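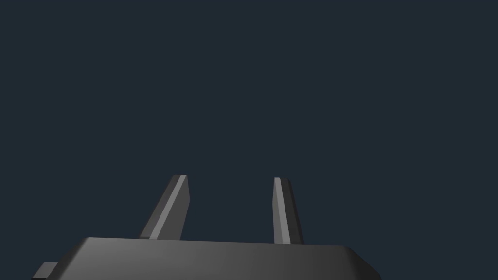
Image credit: Pavero

Report on the visit to the Sivley Paper Mill

Members of the Pimentel Local History Society visited the paper mill at Sivley in April, at the invitation of its owners, Pamier. The party was received in the former rag store by Solange Lins, the mill's archivist, who gave a short introduction to the site before the tour began.

Paper has been made at Sivley under several owners, and the present buildings are of very different ages. The oldest part is the drying loft, a long timber room above the vat house with sliding shutters along both walls. Ms Lins explained that the shutters were adjusted by hand according to the weather, and that a careless hour on a windy day could spoil a full week's work. The loft is no longer used for production, but the ropes on which the sheets were hung have been kept in place.

Members then moved to the vat house, where paper is still made by hand for bookbinders and print workshops. Two makers work at each vat, one forming the sheet on the mould and the other laying it on felt. A post of 33 sheets was pressed during our visit, and members were allowed to handle finished paper from an earlier batch. Several remarked on the difference in feel between the cotton papers and those containing flax.

The machine hall was seen from the gallery only, as work was in progress. The noise made it difficult to hear the commentary, and the Society would suggest that future parties ask for the printed notes beforehand.

After tea, the party was divided into two groups for the archive. The collection holds 600 watermark moulds and a run of order books, some badly affected by damp. The order books are of particular interest to the Society, as they name a number of Pimentel stationers whose own records have not survived. Ms Lins confirmed that members may consult them by appointment, in the mornings only. Repair of the worst volumes has begun, and a sum of 3,000 pounds has been set aside by the owners for the first stage of the work.

Members with limited mobility should note that the loft is reached by a steep open stair of 20 steps, with a handrail on one side. The remainder of the route is level.

The Society records its thanks to Pamier and to the staff of the mill. Notes taken in the archive have been placed in the Society's reading room, where they may be seen during the usual opening hours.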